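What a day! I've been offered the job at Granano, running their whole knitwear side, and I said yes before she'd finished the sentence. Fifty people to look after, and a proper say in next year's colours!
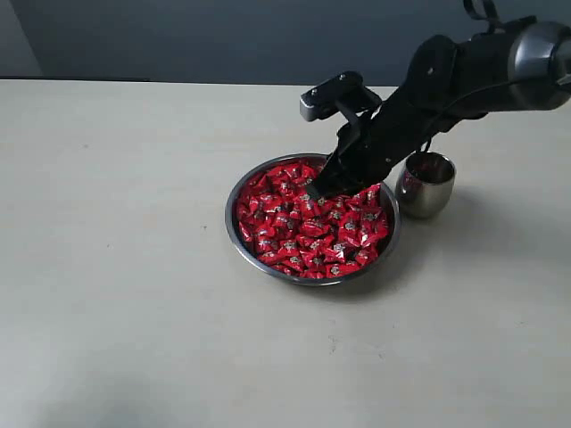 Rang Mum, then walked twice round the park (in the wrong shoes) planning my first week. I want to see the Bunano shop before anything else. The new coats are lovely and hardly anyone knows it. 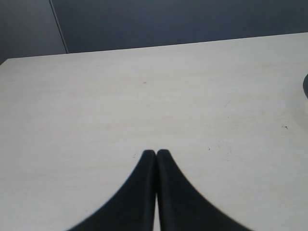

Cladstead, Friday, August 16, 2019

Handed in my notice at Amadi. They were so kind about it. Three months to go, and 284 unread emails.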